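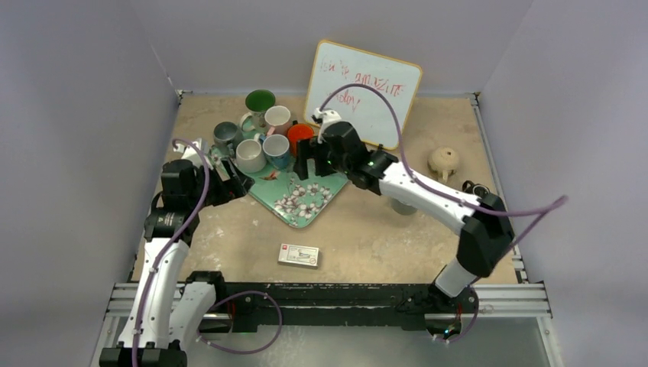

4.2 Where mugs are put on a tray

The interviews in Section 3 suggested that people think of a tray as a surface to be filled evenly. The arrangements we recorded do not bear this out. Across the 16 kitchens visited in Mostulcombe and Hagedorn we kept 296 arrangements out of 300, the other four being dropped when the tray was moved before a record could be made. In most of them the mugs stood close together in a single group, and a good part of the tray was left bare.

We coded each arrangement for three things: the position of the group on the tray, the spacing between neighbouring mugs, and the direction of the handles. Coding was done by the second and third authors working apart, and differences were settled by talking them through. Mugs that stood only partly on the tray were coded as belonging to it. This follows Ikeda's earlier coding sheet for draining racks, which we otherwise changed very little.

Spacing was the most regular of the three. Mugs were placed near enough to touch or almost touch, even when there was plenty of room to spread them out. Several people told us that they did this to stop the mugs sliding, though the same people also packed mugs closely on a tray that stayed on the table the whole time.

Handles were far less regular. We had expected them to point outwards, towards whoever would pick the mug up. In mixed sets they pointed in several directions, and some were set between neighbouring mugs, where fingers have little room. Others reached out past the rim of the tray, as with the black handle in Figure 4. A handle in that position is easy to grasp but is also the part most likely to be caught by a sleeve when the tray is carried through a door.

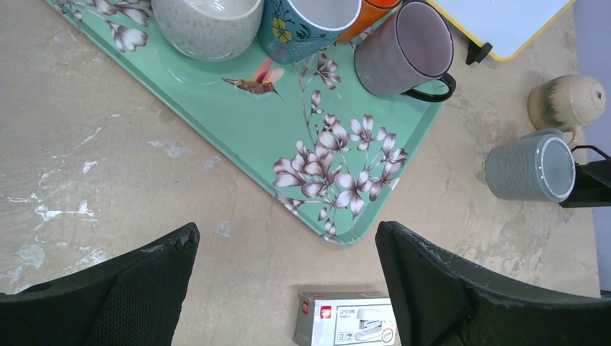
Figure 4. Mugs and a speckled cup gathered along one part of a mint-green tray, with the printed hummingbird in view.

Printed trays raised a question that we had not planned for. Some people said that they liked to keep the picture on a tray clear. Rothe and Weidemann noted remarks of this kind in 19 of the sessions, mostly about birds and flowers, and never about plain borders or stripes. We did not code for it from the start and cannot say how often it affected where the mugs went. An empty area over a print may simply be the area left when a group is formed at the other end.

Mixed sets also differed from matching ones in how they were put together. With matching mugs, people tended to make rows. With mugs of different shapes and colours, rows were rare and the group had an uneven outline, with wide bowl-shaped cups taking up the space of a mug and its handle. Section 4.3 looks at how these groups were taken apart again when the tray was cleared.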